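Acta reunión vecinos Bullomdale, agosto

Asisten: Marcela Pešek, Shanthi Nanayakkara, Eglė Rebane, V. Polák. Excusa: T. Michalík.

1. Acta anterior. Aprobada, sin cambios.

2. Goteras portal 8. Presupuesto de Grutex recibido, falta el de Masri. Eglė les vuelve a llamar. Plazo hasta el 28. 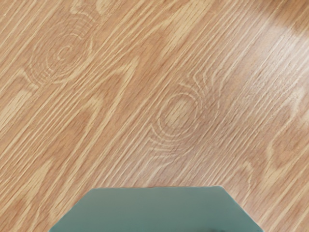 3. Cuota trasteros. Sube a 25 euros. Polák en contra, quiere que costa en acta.

4. Buzones. Pendinte, pasa a la próxima.

Ruegos: ruido en el patio por la noche. Se pondrá un cartel (Shanthi).

Se cierra a las 20:25.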